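Week 2 notes, Textiles and Laundry Care (evening group, Skovgate campus)

Read these before Saturday's practical. They replace the older sheet, which had the sorting order wrong.

## 2.1 Sorting pinks and reds

Most people sort into whites, colours and darks and leave it there. For the coursework we split colours again, and the red family gets its own pile. Red dye is the one most likely to move in the wash, and a pale pink will pick it up sooner than a navy will.

Work from a heap, on a clean, light surface where a dark thread or a bit of lint will show. Pull out one item at a time by an edge, let it drop open, and decide on its colour before you decide on anything else. A colour looks deeper inside a fold than it does spread flat, so don't sort by what's poking out of the pile. A coral-red piece and a pale pink heap with a dusty-red fold in it are a fair test of your eye.
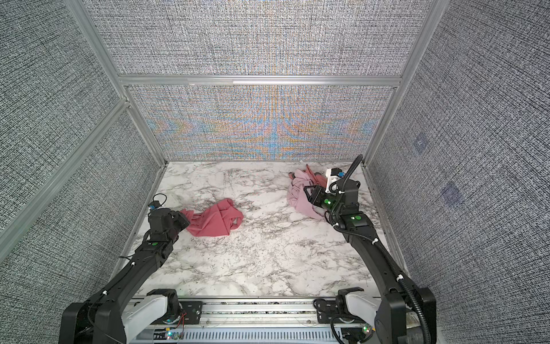

Wing-sze Mak would put coral in with the pinks once it has been through a few washes, and she says she's done so for years with no harm to either. The course position is that you may do this at home. In the practical, keep coral with the reds unless the label or a rub test says otherwise.

**Rub test.** Dampen a white cotton scrap, press it on an inside seam and rub 20 times. Any colour on the scrap means the item is washed alone. Write the result on your sheet even if the scrap stays clean.

## 2.2 Opening out crumpled cloth

Cloth that has been bunched up needs to be opened before it can be folded. The order we use:

1. Find any edge. It doesn't have to be the top.
2. Follow the edge along with your fingers until you reach a corner.
3. Hold that corner and follow the next edge to a second corner.
4. Lift both corners and shake once, away from your face.
5. Lay it down and smooth outward from the middle.

Don't drag the cloth across the bench to straighten it. Knits stretch along the line of the pull and the hem won't sit square afterwards. If a curled end won't lie flat, turn the piece over and smooth it from the back.

Brahim Bouzid's handout (Asside reader, p. 277) covers fitted sheets and anything with elastic. You won't need it this week.

## 2.3 Setting up the work surface

Wipe the surface and dry it fully. A marble pattern is fine to work on, although fine grey and black veining makes loose threads harder to spot, so run your palm over it as well as looking. Check the corners, where lint collects against the side panels. If the panels are covered in a woven fabric, go over them with a lint roller, as a speckled weave hides fluff very well.

Leave a clear patch beside the heap, big enough to lay out one piece. If you fill it with half-done items you'll be folding on top of folding.

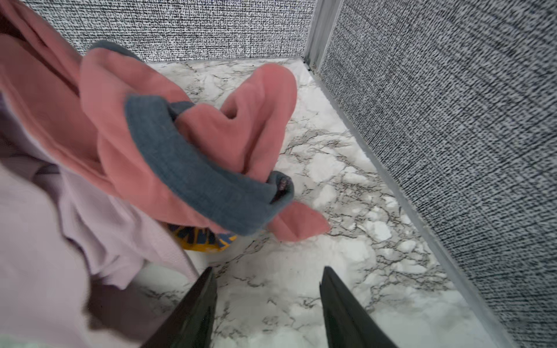
## 2.4 For Saturday

- Bring five items from home in the red or pink range, clean, unfolded. At least one should be a knit.
- Bring a white cotton scrap for the rub test.
- Lockers are in room 753. The code is on the door sheet.
- Sheets are handed in before you leave. Late ones go in the Metwally tray and are marked in November with the resits.

Reading for next week: the section on care labels, up to the drying symbols.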